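Budget for a first gripper and workstation: simulate first or buy the arm now?

Posted in Equipment and Purchasing
Mar 28, 2025

pilar_workshop

We are a small repair and assembly shop and have money set aside for one robot arm with a gripper. The job is picking up small loose items from a desk or bench and putting them in trays: pens, small figures, cloth pouches, that kind of thing. Nothing is heavy. The items change from month to month.

I have a quote from Ullilell for an arm and a two-finger gripper, and a cheaper one from Naltinau for an arm only. The Naltinau arm has less reach, and I would have to find a gripper for it myself. My boss wants the order placed before our budget closes. I would like to test the layout in simulation before we spend anything, but I don't know if that is worth the time or if it only delays things. I also don't know what else belongs in the budget besides the arm. The quotes don't say much about mounts, cables or training.

Has anyone bought at this size? What did you leave out the first time?

gearbox_tom

Buy the one with the gripper included. We got ours separately and the bolt pattern didn't match, so we had to order an adapter plate and wait for it. Also get the longer cable. Don't bother with simulation for one arm, just put it on the bench and try it.

Aníbal Giraldo

I don't agree with skipping the simulation. It costs you mostly hours, and you can do it while you wait for the vendors to answer your emails. We did our planning that way last November at Arboleda, where I handle purchasing for the training room, and it changed what we ordered.

The main thing to check is reach with the gripper attached. The reach on a data sheet usually stops at the flange. Once the fingers are pointing straight down at a tabletop, you lose part of the height, and the far side of the desk can end up outside the range you can use. Ask both vendors for a model file. Build your desk at its real size, put in the walls and any furniture that will stay in the room, and move the arm to every corner of the work surface. Do this before you compare prices, because a cheap arm that can't reach the back corner is no use to you.

The second thing is the items. Don't test with plain blocks. Use things shaped like the ones you plan to handle, including the awkward ones. A pen lying flat asks something different of the fingers than a figure standing on a base, and a soft pouch is different again.
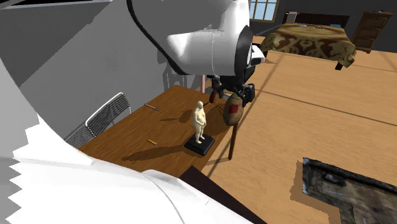 Simulated layout check: gripper open above the far end of the desk, near the brown sack, with the figurine, pencil and pen on the desktop.

For the budget, these are the lines I would add to the arm price:

Gripper, if it isn't in the quote: get a price with the adapter plate and cable on the same sheet.
Mount or stand: we paid 900 dollars for ours, delivered. A bench that moves when the arm moves will cost you more in lost time.
Spare fingertips: 3 sets. Ours were 300 dollars for the lot.
Training: ask how many people the price covers.
Emergency stop and guarding: have someone qualified look at the whole setup, even if the arm is sold as safe to work beside.
Shipping and the crate.

Simulation will not tell you everything. Friction on soft goods was wrong in ours until we tuned it, and I would not trust it for grip force on a cloth pouch. Mail a box of your real items to the vendor and ask for a test before you sign. Dristex did this for us at no charge, and it took up to 3 weeks to get the results back, so start early if your budget is about to close.

Between your two quotes, I can't say without the reach numbers. If the Naltinau arm covers your desk, add the lines above and compare the totals.

pilar_workshop

Thanks, both. I've asked for the model files and for the bolt pattern on the Naltinau flange. Ullilell says the stand isn't included, so I'll need a new total for that one anyway.

gearbox_tom

Fair point on the reach. Ours is on a small bench so it never came up. I'd still get the longer cable.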